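Flokix Household Services
Call for Participants: Seasonal Clothing and Bedding Storage Study

Flokix Household Services invites adult residents of Stokbridge and Annan to take part in a study of how winter clothing and bedding are sorted, folded and put away at home. The study is conducted by our Home Care Office in Wanthorpe. Its findings will be used to revise the written guidance we issue to the housekeeping staff who work in our clients' homes.

Purpose of the Study

Padded outerwear is among the most frequent subjects of inquiry received by the Home Care Office. Clients ask whether a puffer jacket should be hung or folded, how tightly it may be packed, and whether it may be stored together with comforters and pillows. Our present guidance treats these items as ordinary laundry and gives little direction on bulk. A quilted jacket will not lie flat as a shirt does. Its sections push back when pressed, and a fold made at one end tends to open while the other end is being turned.

Most of the households we serve have no folding table. The work is therefore done on a bed, and the study will be carried out under the same conditions. 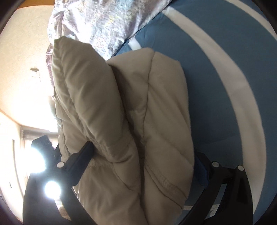

What Participants Will Do

Each participant will attend two sessions in a furnished bedroom at our Wanthorpe premises. In each session the participant will be asked to handle a set of garments and bedding supplied by Flokix and to place them in storage bags or on a shelf. Participants should work at their own pace and in their own manner. No instruction in folding will be given beforehand.

The first session concerns outerwear only. Participants will fold padded jackets of differing weights, close and smooth each one, and stack them. Jackets will be presented as they might be found at the end of a season, with sleeves turned in or hoods folded under.

The second session concerns mixed items. Outerwear will be left on a made or partly made bed together with comforters, pillows and loose bedding, and the participant will decide what is to be moved first. We are particularly interested in this decision. Some people clear the bed before they touch a single garment; others roll the comforter toward the wall and use whatever space is left.

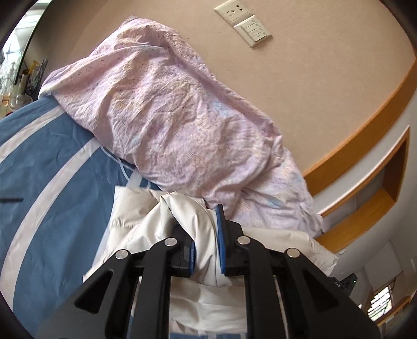
Light-colored garments call for additional care at this stage, and participants will be asked to keep them off the floor throughout. Small articles found among the bedding should be set aside on the nightstand before folding begins. A short written questionnaire follows each session. It asks which items were difficult to manage, whether the bed was at a comfortable height, and how the participant stores similar items at home.

Who May Apply

Applicants must be at least 21 years of age and must be responsible for some or all of the laundry in their own household. They must be able to stand, bend and lift a full-size comforter without discomfort. Professional housekeeping experience is neither required nor a bar to selection. Current employees of Flokix and members of their households are not eligible.

Persons with a known sensitivity to down or feathers should state this on the application form. A set of garments with synthetic filling can be provided on request.

Time and Payment

The sessions will be held in July at hours arranged with each participant. Participants who complete both sessions and both questionnaires will receive a payment of $500. Participants who withdraw after the first session will be paid for the session attended. Travel from Annan will be reimbursed upon presentation of a receipt.

How to Apply

Application forms may be obtained from the reception desk at the Stokbridge and Wanthorpe offices or requested by mail. Completed forms should be returned to the Home Care Office, Wanthorpe, and marked "Storage Study." Each application must include a daytime telephone number and a statement of the hours at which the applicant is available. Selected applicants will be notified in writing and will be asked to sign a consent form before the first session.

Personal information supplied on the form will be used only for the administration of the study. Applications from persons who are not selected will be destroyed once the sessions have ended.

Related Notices

Housekeeping Assistant, Part Time (Annan)
Linen Room Attendant (Wanthorpe)
Guidance Note 5: Care of Quilted Bedding
Closet Shelving Survey: Summary for Participants

Contact the Home Care Office | © Flokix Household Services | Back to top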